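# Chapitre 5. Mettre en place et entretenir une cellule à bras unique

Dans les chapitres précédents nous avons étudié le bras seul : ses axes, ses repères, ses limites. Maintenant nous le plaçons devant une table, avec des objets, et nous regardons ce qui est nécessaire pour que l'ensemble travaille pendant plusieurs semaines sans perdre sa précision. C'est un travail modeste, que les étudiants trouvent souvent moins intéressant que la programmation. Pourtant, la plupart des pannes que nous avons rencontrées à l'atelier de Callero avaient leur origine dans une vis, un câble ou une table déplacée.

La cellule qui sert de fil conducteur à ce chapitre s'appelle Lernen. Elle comprend un bras léger, une pince à deux doigts, une table blanche et un coffret de commande de la maison Koller. Les procédures sont données pour cette cellule, mais le lecteur pourra les adapter à une autre sans grande difficulté.

À la fin du chapitre, vous devez être capable :

- de fixer et de contrôler la position de la table par rapport à la base du bras ;
- de monter la pince et de faire passer son câble correctement ;
- de remplir une fiche d'entretien et de décider quand un étalonnage doit être refait.

## 5.1 La table et la base

On commence toujours par la table. Elle doit être de niveau et ne pas bouger quand on s'appuie dessus avec les deux mains. Si elle bouge, il est inutile de continuer : chaque point enseigné sera faux après quelques heures de travail.

La distance entre l'axe de la base et le centre de la zone de travail est, pour Lernen, de 600 mm. On la mesure avec un réglet, au niveau du plateau, et on marque au sol la position des pieds de la table avec un ruban adhésif. Cette marque paraît un détail. Elle permet cependant à une autre personne de remettre la table en place le lendemain, après le nettoyage de la salle, sans refaire toute la mesure.

Le plateau clair est un choix pratique pour la vision, mais il montre vite les reflets. Avant toute prise de mesure avec la caméra, on éteint les lampes qui donnent directement sur la table, ou bien on les tourne vers le mur.

## 5.2 La pince et son câble

La pince se monte bras hors tension. On présente la bride, on engage les vis à la main, puis on les serre en croix, en deux passages. Un serrage complet dès le premier passage met la bride de travers, et le défaut ne se voit pas à l'œil – il apparaît seulement quand on compare deux prises faites avec des orientations opposées.

Le câble demande plus d'attention que les vis. Il doit garder une boucle libre au-dessus du boîtier, assez large pour que le poignet tourne jusqu'à ses limites. Une boucle trop courte tire sur le connecteur ; une boucle trop longue accroche les objets hauts ou passe devant la caméra. Pour la vérifier, on fait tourner le dernier axe très lentement, d'une butée à l'autre, en gardant la main près de l'arrêt d'urgence.

On contrôle ensuite les doigts : pas de jeu à la base, surfaces de contact propres, fermeture symétrique. Les garnitures Tesanex que nous employons se nettoient avec un chiffon sec. L'alcool les durcit.

## 5.3 L'essai avec des objets variés

Une cellule réglée avec un seul cube donne une fausse confiance. Nous demandons donc un essai avec des objets de formes et de hauteurs différentes : une bouteille couchée, une tasse, un bol, un plateau bas, des fruits. Les objets volumineux restent au bord de la zone, et l'on vérifie que le coude du bras ne les rencontre pas pendant les trajets.

Pendant l'essai, on surveille la pince au voisinage de la table, la forme de la boucle du câble et la distance aux objets voisins.

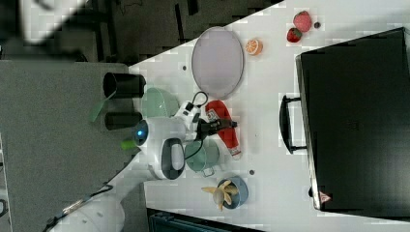 ## 5.4 La fiche d'entretien

Chaque cellule possède une fiche, rangée près du coffret. On y écrit la date, les contrôles faits, les valeurs mesurées et les pièces remplacées. Une ligne courte suffit, à condition d'être lisible pour quelqu'un d'autre.

| Contrôle | Fréquence | Action si défaut |
|---|---|---|
| Position de la table | chaque matin | replacer sur les marques |
| Boucle et connecteur | chaque matin | refaire le passage du câble |
| Serrage de la bride | chaque semaine | resserrer en croix |
| Point de référence | chaque semaine | voir ci-dessous |

Pour le point de référence, on amène la pointe de mesure sur le repère du plateau et on lit l'écart. Jusqu'à 2 mm, on note la valeur et on continue. Au-delà, on contrôle d'abord la table et la bride, et seulement après on refait l'étalonnage, dont la méthode est exposée dans la section suivante.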